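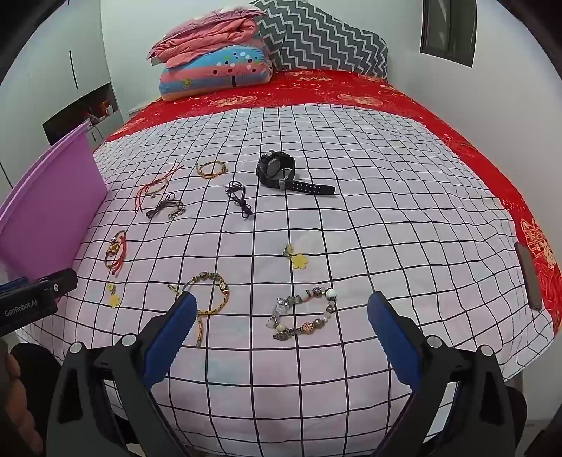
Sorting bracelets before the summer fair

Dear readers, many of you wrote to us after the last newsletter with the same problem: the drawer with bracelets became one big knot. So this month the Karach Craft Circle gives its small corner to this subject.

Please begin on a bed, with a plain or light sheet. A table is too hard and the beads roll away from it. Put every piece down separately, cords on one side and beads on the other. A watch with a rubber strap should have its own place, as it is heavy and can press on thin chains.

Cord bracelets are the most difficult. Do not pull the ends when a cord has made a knot. Push the loops toward the center with two fingers and wait until the knot opens by itself. Red cord, in my experience, loses a little color in water, so I clean it only with a dry cloth.

For beaded bracelets, look at the elastic between the beads. If it looks gray or thin, change it now, before it breaks in the street. Braided ones with long ends I keep flat in an envelope. Small charms and key tags go together in a jar with a lid.

Our swap table will be open again at the Firnby hall on 17/06/2025. You may bring 3 pieces and take home the same number. Cord in 40 colors will be for sale at the Skakent stand, also by the meter. Please bring your own scissors, we have very few.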